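Purkine掲示板 > 製作・改造 > ロボットハンド全般
スレッド:両手持ちグリッパーの取り回しとカメラ位置について

共有工房Grecuの奥の作業台で、手で持って動かすタイプのグリッパーを左右ひと組作っています。指の開閉とカメラ映像を同時に記録して、あとでアームの学習に使うのが目的です。片手だけの版は春に一度動かしていて、今回は左右同時です。動くところまでは来たので、詰まっている点を書きます。相談したいのはケーブルの逃がし方と、カメラの取り付け角度です。

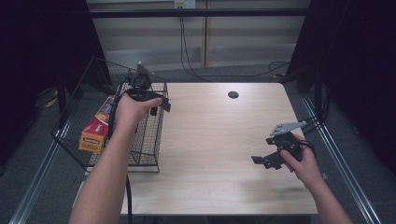
投稿者:Dorin Moldovan(スレ主)|Grecu 利用会員|7月

左手で持っている側は、上の丸みのあるハウジングの中にカメラを入れています。ケーブルは本体から下に垂らして、前腕に沿わせる形です。右手側は上に銀色の穴あき金具を付けたままで、ケーブルは後ろから輪になって出ています。

困っていること
・左のケーブルがカゴの縁に引っかかる。カゴの中に手を入れて箱を取り出す動作で毎回気になる。
・右は輪の部分が手首に当たり、内側にひねると突っ張る。
・長く持っていると親指の付け根が痛い。

基板はPreltanoの小型のもの、ケーブルはHumtonの長さ2 mの既製品です。無線化は今のところ考えていません。左右の時刻合わせが面倒なのと、電池を載せると重くなるためです。

----

2:Maricica Marinescu
ケーブルは前腕に沿わせるより、肘の外側を通して肩まで上げるほうがいいです。うちでは肘と肩の2か所を面ファスナーで留めています。垂らすと必ず何かに引っかかります。カゴがなくても、机の角で同じことになります。

右の輪は単純に余りが多いのだと思います。コネクタのところで一度固定して、そこから先に遊びを作ってください。固定なしで輪だけ作ると、力が全部コネクタに行きます。

----

3:Costel Rusu
肩まで上げる案には反対です。一度やりましたが、立ったり座ったりするたびに引っ張られて、結局外しました。机の上に細い棒を立てて上から吊るほうが楽です。奥に横に渡した黒いバーがありますよね。強度があるならそこから吊れませんか。

----

4:Dorin Moldovan(スレ主)
>>3
奥のバーは壁に近いので、手前で作業すると斜めに引かれます。左右のアルミのレールに柱を足して、手前寄りに梁を渡すならできそうです。工房の備品なので、穴をあける加工はできません。クランプ留めになります。

>>2
右の固定は今晩やってみます。

----

5:Maricica Marinescu
>>3
立ったり座ったりするなら確かに吊りのほうが向いています。うちは座りっぱなしの作業だけなので、条件が違いました。ただ、吊りだと頭に付けるカメラの視野にケーブルが入ることがあります。そこは先に確認したほうがいいです。

----

6:Robel Abera
カメラの映像も見たいです。取り付け角度の相談なら、手元側から見てどう映っているかがないと答えにくいです。指先がどこまで入っているか、つかむ物がどのくらい隠れるか、その2点。

----

7:Dorin Moldovan(スレ主)
>>6
グリッパー側のカメラの映像を貼ります。食品用ラップの箱をつかみに行く手前です。指は下半分の左右に入ります。 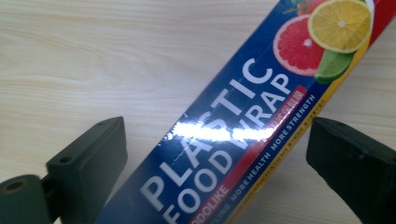 (最終編集:午後8時52分 Dorin Moldovan)

箱の幅は指のあいだに収まっています。ただ、箱が斜めに置いてあるので、このまま閉じると指の面と箱の辺がそろいません。手首を回して合わせるのですが、そこで前に書いたケーブルの突っ張りが効いてきます。

気になっているのは次の点です。
・箱の表面に照明が白く映り込んで、文字が帯状に飛んでいる。
・指が箱に比べて少しぼけている。
・右の指の内側の面が影になっていて、触れたかどうかが映像では分かりにくい。

角度を今より寝かせて指先の向こうを広く入れるか、立てて指の内側をもう少し見せるかで迷っています。

----

8:Robel Abera
ありがとうございます。自分なら角度はこのままで行きます。指が両側に見えていて、そのあいだに対象がある。学習用ならそれで足ります。寝かせると机の奥ばかり映ります。

指のぼけは、ピントが机の面に合っているのなら普通です。動きによるぶれの可能性もあるので、グリッパーを止めた状態でもう一枚撮って比べてください。止めてもぼけるならピント、止めてはっきりするなら露光時間です。

----

9:Costel Rusu
自分は少し立てるほうを勧めます。指の内側が影で見えないのは、あとで困ります。つかみ損ねを映像から拾おうとしたときに、接触の瞬間が分からない。開閉の記録があっても、何かを挟んで止まったのか途中で引っかかったのかは区別できません。

----

10:Robel Abera
>>9
それは角度より照明の問題だと思います。立てても影は影のままです。指の付け根に小さいLEDを足すか、モーターの電流値も一緒に記録するほうが確実です。

----

11:Costel Rusu
>>10
手で握って閉じる方式なら、モーターの電流は取れないのでは。スレ主さん、開閉は手動ですか。

----

12:Dorin Moldovan(スレ主)
>>11
手動です。レバーの角度だけ取っています。電流値はありません。
LEDは考えましたが、ラップの箱のような光る面だと映り込みが増えそうです。

----

13:Alina Lungu
横から失礼します。映り込みは天井の照明にトレーシングペーパーを一枚かませるだけでかなり減ります。カメラ側に偏光フィルターを付ける手もありますが、手首を回すと効き方が変わるので、手持ちには向きません。

あと、練習に使う物は、光る箱だけでなくつや消しの箱も混ぜたほうがいいです。カゴの中の赤と黄の箱のほうはどう映りますか。

----

14:Dorin Moldovan(スレ主)
>>13
トレーシングペーパーは手持ちがあるので試します。赤と黄の箱はまだちゃんと見ていません。カゴの網越しだと輪郭が細かく分断されるので、別の問題が出そうな気はしています。

----

15:Maricica Marinescu
親指の件が流れているので書いておきます。右手の持ち方だと親指が本体の上に乗っていますが、これだと重さを親指で押さえ込む形になりませんか。持ち手の下側に手のひらで受ける張り出しを足すと楽になります。うちのは8 mm足しただけで違いました。

それと右の銀色の金具、使っていないなら外したほうが軽いです。

----

16:Dorin Moldovan(スレ主)
>>15
金具は位置検出用のマーカー板を付ける予定で残しています。外して量ったらほぼ32 gでした。マーカー板を使うかどうかを先に決めます。

張り出しは作ってみます。今の持ち手の図面に足すだけなので、すぐできます。

----

17:Costel Rusu
マーカー板を付けるなら、吊りケーブルと干渉しない側にしてください。吊った線が板の前を横切ると、そのたびに検出が途切れます。

----

18:Dorin Moldovan(スレ主)
途中経過です。

・右のケーブルはコネクタ脇で固定し、輪を小さくした。手首を内側にひねっても突っ張らなくなった。
・左は肩まで上げる方式を試した。座ってやる分には問題なし。カゴに手を入れても引っかからない。立つとやはり引かれる。
・止めた状態で撮ったら指の輪郭ははっきりした。ぼけは動きによるものらしいので、露光時間を短くする。その分暗くなるので照明を足す必要がある。
・カメラの角度は据え置き。
・トレーシングペーパーは貼ったが、面積が足りず端のほうで映り込みが残る。

>>17
梁を組むのは来月にします。マーカー板はそのとき一緒に位置を決めます。

----

19:Robel Abera
露光を短くするなら、照明のちらつきにも注意してください。工房の照明が古い蛍光灯だと、コマごとに明るさが変わります。

----

20:Alina Lungu
>>18
ペーパーは机の幅より大きめに張るといいです。端に残るのは手首を傾けたときの分だと思います。

----

21:Costel Rusu
角度据え置きは了解です。ただ、つかみ損ねのデータがたまったら一度見せてください。自分はまだ立てたほうがいいと思っています。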